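Werkstattbuch, 2019-07-31
Greifset Prunby, Leihgerät von Fledeck, erster Durchgang

Das Set ist seit gestern am Arm. Lieferumfang laut Packzettel: Parallelgreifer, zwei Fingerpaare (schmal und breit), Handgelenkkamera mit Halter, Kabelsatz, Lizenz für Yimyam. Der Halter passte ohne Adapter auf den Flansch, die Schrauben lagen in der falschen Länge bei, wir haben eigene genommen. Seriennummer endet auf 2437, bitte bei Rückfragen angeben.

Inbetriebnahme nach Anleitung. Die deutsche Fassung springt von Schritt 6 direkt zum Firmware-Update, der Abschnitt über das Nullen der Finger fehlt. Steht nur im englischen PDF. Ohne Nullung schließt der Greifer auf einer Seite etwas früher, das merkt man erst beim Greifen an schmalen Teilen.

Kamerabild kommt stabil an. Belichtungsautomatik ist auf weißer Tischplatte zu träge, rechts brennt es leicht aus. In Yimyam lässt sich ein fester Wert eintragen, der aber nach jedem Neustart weg ist. Fledeck gefragt, Antwort steht aus.

Testobjekte: Wir wollten keine Klötze nehmen, die kann jeder Greifer. Also Klebebandabroller und die Kunstrosen. Der Abroller ist glatt und rund und hat vorne die gezahnte Klinge, da soll kein Finger hin. Die Rosen sind das Gegenteil, viel Blattwerk, dünne Stiele, und in der Tiefe schwer zu schätzen.

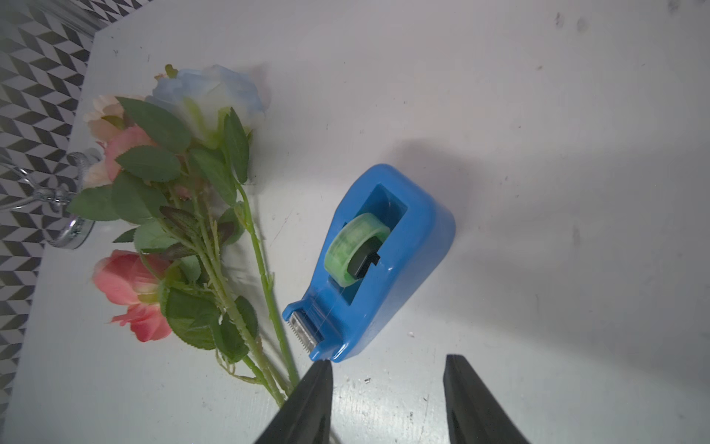 Anfahrt auf den Abroller von Hand vorgegeben, Finger schmal, weit geöffnet. Griff quer zum Gehäuse hält, längs rutscht er an der Rundung weg. Mit dem breiten Paar besser, dafür stößt man damit schneller an Nachbarteile. Kraft steht jetzt auf 600 in der Skala von Yimyam (Einheit wird nirgends genannt, auch das an Fledeck gemeldet). Bei 500 hat er beim Schwenken nachgegeben.

Rosen: Griff an den Stielen geht, solange man sie dicht am unteren Ende nimmt, wo sie zusammenlaufen. Weiter oben verhaken sich die Blätter an den Fingern. Die automatische Griffsuche schlägt fast immer eine Blüte vor. Lässt sich über eine Sperrzone abstellen – umständlich, weil man sie für jede Lage neu zeichnen muss.

Vergleich mit dem Greifer von Odaseck, den wir bisher fahren: Prunby ist leiser und die Kamera sitzt besser, man sieht beide Fingerspitzen im Bild. Odaseck hat die klarere Software und speichert, was man einstellt. Fingerwechsel bei Prunby mit zwei Schrauben, bei Odaseck mit Rastung.

Offen:
Belichtung dauerhaft speichern
Einheit der Kraftskala
Nullung nach Fingerwechsel wiederholen, prüfen ob nötig
Angebot für ein drittes Fingerpaar mit Gummiauflage anfordern

Leihfrist läuft bis Ende August. Vorher noch ein Durchgang mit den breiten Fingern und beiden Objekten dicht nebeneinander. Die schmalen Finger liegen danach wieder im Karton im Regal, bitte nicht mit denen von Odaseck mischen, die sehen fast gleich aus.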